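Putach Library Extends Evening Hours as Adult Reading Program Grows

PUTACH, January 22, 2025 - The Putach Public Library will stay open until 9 p.m. on four evenings a week beginning next month, under a plan approved by the library board at its regular meeting. The longer hours are intended mainly to serve adults enrolled in the library's reading and writing program, which has outgrown the early evening period set aside for it.

Enrollment in the program stood at 102 learners when the fall term opened. It has since risen to 255, according to figures presented to the board by library director Caroline Laizer. The waiting list, which the library began keeping in the summer, had 220 names on it before the new term was arranged. Most of those people have now been offered a place.

"Our learners work during the day, and many of them work until six or later," Laizer told the board. "We have been asking them to choose between supper and class. The building is heated and the books are on the shelves. What we lacked was the staff time to keep the doors open."

The board voted to pay for the added staff hours from the library's operating reserve through the end of June. A request to make the hours permanent will be included in the budget the library submits to the town in the spring. Board chair Idrisa Mwakyusa said the board would want to see attendance records by evening before taking that step.

Under the new schedule, the main reading room, the computer area and the second-floor classrooms will remain open. The local history room and the children's room will close at 6 p.m. as they do now. Books may be returned at the front desk or through the outside drop at any hour. The small parking lot on the north side of the building will be lit until 9:30 p.m.

The adult program offers instruction at three levels. Beginning learners meet in small groups with a paid instructor and work on letters, sounds and common words. Those at the second level read short articles, forms and letters of the kind sent home by schools and landlords. The third level prepares learners for the high school equivalency test. A separate conversation hour is open to all and does not require registration.

Program coordinator Gladys Makokha said the greatest growth has been at the second level, where classes have been meeting in the staff lunch room for want of space. Those classes will move to the second floor when the later hours begin. Makokha said the library will also add a second beginning class, to start at 7:15 p.m.

Tutors will be asked to confirm their availability before the end of January. New tutors complete a training course of four sessions and are then matched with a group. The library is especially seeking people who can help with arithmetic, a subject that learners at the third level have asked for more often than any other.

The board also approved the purchase of additional course books and a set of large-print readers. The contract for furniture, including folding tables for the two upstairs classrooms, was awarded to Stilex, which supplied the shelving in the reading room. Delivery is expected before the first evening of extended service - if the tables are late, the library will use those now in the meeting hall.

One question put to the board concerned bus service. The last bus on the Lưu Street route leaves the stop opposite the library at 8:40 p.m., before the final class of the evening ends. Laizer said she had written to the transit office to ask whether one later trip could be added. No reply had been received by the time of the meeting. In the meantime, the library will post a sign-up sheet for shared rides at the front desk.

Members of the public who spoke at the meeting were in favor of the change, although one resident asked that the board consider Saturday afternoons as well. Mwakyusa said weekend hours were outside the present proposal and could be raised during the budget hearings.

Registration for the new term is open at the front desk during all library hours. There is no fee. Learners do not need a library card to enroll, and placement interviews are given in private by appointment. Current learners who wish to move to a later class should speak with their instructor.

The board's next meeting will include a report on the roof repairs and a first reading of the revised meeting room policy.

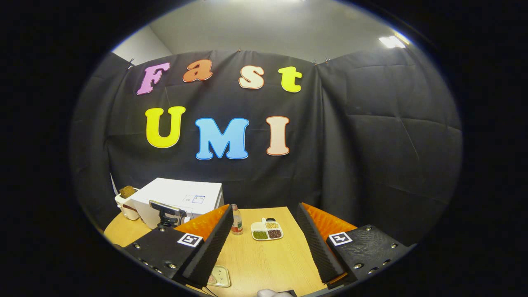
Esther Mfaume wrote that she was glad to see the 7:15 class, as the earlier one starts before her shift is over, but that the bus matters just as much to her. She asked whether the class could end at 8:30 until the transit office gives the library an answer.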